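Workshop notebook – small bench, cables and leads

Nov 28, 2024

Spent the afternoon on the lead drawer again. It had got to the point where you pulled one cable and four others came with it, so everything came out and went on the white table. I wiped the top down first with the Nomel cleaner. It takes off pencil and tape residue but does nothing for the scuffs, which are in the surface for good. Fine for sorting, and the pale top makes it easy to spot stray ferrules and bits of cut tie.

Sorted by length first, then by connector. The other way round was tried in spring and we ended up with long and short ones in the same tub. Tubs are the clear Trodora ones from the stores cupboard, lids off. Anything under a metre goes in the shallow tub, anything over goes on the hooks. The 19 patch leads that came back from Hotmont were all tested end to end before they went away. Two failed, both at the connector, and both have been cut up so they don't find their way back into the drawer.

Coiling notes, as we all seem to do it differently:

Small loops, about the width of a palm. No winding round the elbow, it puts a twist in and the thin stuff never lies flat again. For the thin yellow, let each loop turn over the opposite way to the last one. Leave a tail long enough to wrap twice round the bundle. No rubber bands on anything that will sit through the summer, they go sticky and mark the jacket.

Thin yellow is the awkward one. It is springy and opens up as soon as you put it down, so keep hold of the bundle while you bring the free end round.

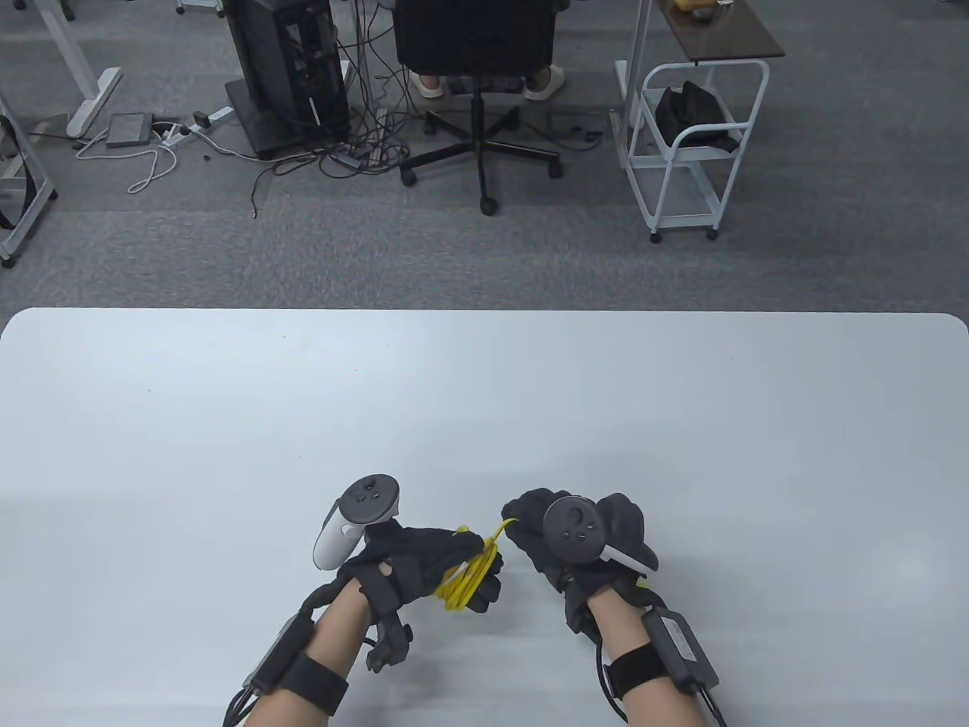
Yellow cable, looped bundle in the left hand, black gloves.

Gloves: the padded ones are clumsy for this. You can hold a bundle in them well enough but finding the loose end is slow, and tucking it through is slower. For the fiddly part I'd go bare-handed or use the thin knitted pair. Keep the padded ones for the heavy reels.

The Vlček reel is back on its spindle. It had been wound on by hand at some point and the top layers had dropped down between the lower ones, so I ran the whole lot off across the carpet and wound it back under light tension. Took far longer than it should have. The carpet is kinder to the jacket than the concrete next door but it does leave fluff on it, so pass the cable through a dry cloth on the way back. The reel is marked 1000 ft on the cheek. That was when it was full, there is a good deal less on it now. Pencilled a fresh figure on the masking tape.

Labels: went with paper flags at one end only, length and date tested. The printed sleeves look better but the printer is out of tape and the last roll faded anyway. Flag goes on the end that faces out when the bundle is hung up. If you shorten a lead, take the flag off and write a new one – crossing out gets unreadable after the second go.

Still to do:
Hooks for the long leads. There are 14 up and they are already full, another row underneath would do it.
Reorder hook and loop ties, the narrow sort. The wide ones are too stiff for thin cable.
Lid for the shallow tub is missing, may be under the bench with the offcuts.
Check the bag of unmarked black leads. I didn't get to it and would sooner do it fresh than guess.

Drawer itself has been hoovered out and has one strip of foam in the bottom. Please don't put tools in it. Next full sort in December, before the shelves get moved.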